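Chapter 6
Trays, Plates and Portioned Service

What this chapter covers

Compartment trays and where they are used
Materials and their care
Laying out a tray before service
Portion sizes and serving tools
Clearing, washing and storing
Keeping records of trays in circulation

Key terms

Well: a recessed section of a tray intended to hold one food.
Divider: the raised ridge between two wells.
Rim: the outer edge of a tray, rolled or rounded so that it can be gripped.
Pass: the counter or bench where filled trays are handed over.
Float: the number of trays a kitchen owns above the number it needs for one sitting.

6.1 Introduction

The earlier chapters dealt with food up to the point where it leaves the stove or oven. Chapter 6 follows it from the holding cabinet to the person who eats it, and then follows the empty tray back to the sink. In a restaurant this part of the work is shared between the kitchen and the floor staff. In a school, a hospital, a mine camp or an aged care home it usually belongs to the kitchen alone, and a large share of each shift is spent on it.

The main running example is the kitchen at Fodthorpe, a residential college that serves 800 meals at its midday sitting in term time. Fodthorpe changed from china plates to stainless steel compartment trays when its dining hall was enlarged. The change affected almost everything in the kitchen apart from the recipes: the height of the shelves, the racks in the dishwasher, the size of the ladles, and the order in which food was put out along the counter. Students should keep this in mind while reading. A tray is a simple object, but a kitchen has to be arranged to suit it.

A smaller kitchen, Wivness, is used for comparison. Wivness cooks for a day centre and has kept its plates for the main course, using trays only for breakfast and for meals taken to people in their rooms.

6.2 Why divide a tray?

A plate holds a meal in one space. Gravy runs into the salad, and custard needs a separate bowl. A compartment tray keeps wet and dry foods apart and lets a full meal travel in one piece. It also gives the server a guide to quantity. When the deepest well is filled to the same level each time, portions stay close to the same size even when several people are serving.

There are costs as well. Food cools quickly in a steel tray that has not been warmed. Some diners find trays unattractive and associate them with institutions, and this matters in aged care, where people may already be eating too little. People with low vision or limited hand strength may find a deep well harder to manage than a flat plate, although others find that the wall of the well gives them something to push the food against. The choice should be made with the diners in mind and reviewed after it has been in use for a while.

6.3 Materials

The three materials most often met are stainless steel, moulded plastic and melamine. Stainless steel is the most durable. It can be washed at high temperature, does not hold odours and can be dropped without breaking. It dents, it is noisy, and it must never be put in a microwave. Moulded plastic is light and quiet but scratches, and scratched plastic is hard to clean properly. Melamine has some of the weight and appearance of china, but it stains and will chip if it is knocked.

Steel shows every mark. Smudges and small spots on a polished surface may be nothing more than fingerprints or minerals left behind by hard water, but a diner cannot tell the difference between a water spot and a poorly washed tray. Trays should be checked under good light at the time they are stacked, and any that are marked should be wiped or sent back through the machine. A white bench is useful for this job, as crumbs and drips show up on it straight away.
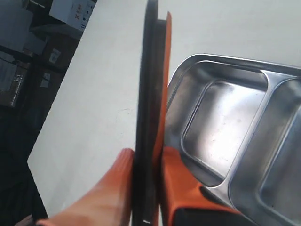

The corners of the wells need particular attention. A deep well with rounded walls is easier to clean than one with square corners, where rice and egg tend to lodge. When buying trays, run a fingertip around the inside of each well and along both sides of every divider. Any seam or sharp fold that can be felt will collect food.

6.4 Laying out the tray

Decide which food goes in which well before service begins, and put the decision in writing where every server can see it. At Fodthorpe the main dish goes in the largest well, nearest the diner. Vegetables go to the left and dessert to the right, and the cutlery is collected separately at the end of the line. The layout stays the same whatever is on the menu, so a new server has to learn it only once.

Trays should reach the counter dry. Water left in a well thins sauces and softens pastry. If trays are stacked while still damp they also stick together, and servers lose time pulling them apart.

6.5 Counting and replacing

Trays go missing. They are carried off to bedrooms, used under pot plants and thrown out by accident with the scraps. Fodthorpe began its first year with 843 trays, giving it a float of 43 over the midday sitting. By July that float had fallen to 11, and the kitchen ordered more from its supplier, Van Wyk, before the next term started. The stock sheet used for the count is reproduced in section 6.9, with an exercise.

Replacement trays should match the old ones in outline and depth. Trays from different makers may look alike on the bench and still refuse to nest, and a mixed stack is unstable. Order one sample, nest it with the existing stock, and run it through the dishwasher in the usual rack before placing the full order.

Before you read on

Think of a place where you have eaten from a compartment tray, or visit one if you can. Make short notes on the following and bring them to class.

Which food was in the largest well, and did the arrangement suit the meal?
Was the tray warm, cool or cold when you received it?
Where did the used trays go, and who scraped them?
What would have to change in that kitchen if plates were used instead?

Section 6.6 begins with portion tools and the Nimosard scoop chart.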